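I have finally made up my mind about bedding, and the answer is plain white. White everything! After years of stripes and little flowers and that one duvet cover with the foxes (still love it, it lives in the camper now), I stripped the guest room back and started over, and I'm so happy with it that you're getting a whole post about sheets.

It started in May, when we stayed in a tiny inn at Rilthorpe. The house was built in 1886 and the floors sloped so much my suitcase rolled away from me, but the bed! Plain white, a bit rumpled, smelling of outdoors. I lay there thinking, why don't I have this at home? I see my own bed every single day and it had foxes on it.

So I went looking. I tried the Bai first, which lots of you had recommended, and it's lovely but a bit slippery for me. Then I found the Sadimo, with a smooth, matte finish and no shine at all, and that was that. I bought 2 sets on the spot, one for the guest room and one for us, and carried them home on the bus like a baby.

Now, I know there are people who iron. My mother ironed everything, pillowcases, dish towels, probably socks. I gave it one try with the first set and gave up before I reached the middle. What I do now is give the cloth one big flap, let it float down, smooth it with the flat of my arm from the center out, and stop. A few soft waves are left in it and I think they're the best part. It looks like a bed somebody would want to get into. 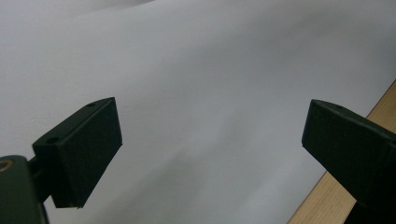
White on white, with a nice long fold running across it.

The other thing I didn't expect to enjoy so much is the light. With a pattern you look at the pattern. With plain white you get all these grays and pale blues, and they change all day long. In the morning it's almost creamy in our guest room, and by late afternoon it has gone cool and bluish, like snow when the sun is off it. I keep walking in there with a coffee for no reason other than to look. My sister thinks I've lost it. She may have a point, but she also asked where I got the sheets.
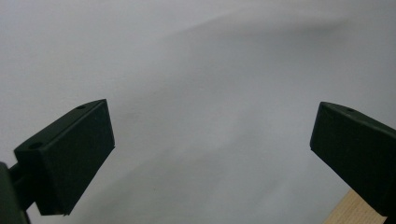

Photo: Myrto Spanos / Tirnby

Soft grays, no pattern, nothing to look at and I could look at it for an hour.

A few things I've picked up about keeping white stuff white, for anyone tempted. Wash it by itself, even if it means a half-empty machine. Go easy on the detergent, I was using far too much. Hang it outside if you have any kind of line (mine is strung between the shed and the neighbor's fence, with permission). And skip the fabric softener, which left mine feeling sort of waxy.

Next up is the pillow situation, which is a disgrace. I have one from college. If you've got a favorite that isn't too puffy, please tell me, I'm all ears!

Oct 10, 2018

Comments

Gail says:
Team no-iron over here! Mine go straight from the line to the bed. Do you use a top sheet in the guest room or only the duvet?

Myrto says:
Top sheet, always! I like to be tucked in.

ruthie_b says:
How does the white hold up with a dog? Ours sheds black hair all year and I'm scared to try it.

Patrick says:
Buckwheat pillow. Heavy, makes a noise when you turn over, and I will never go back.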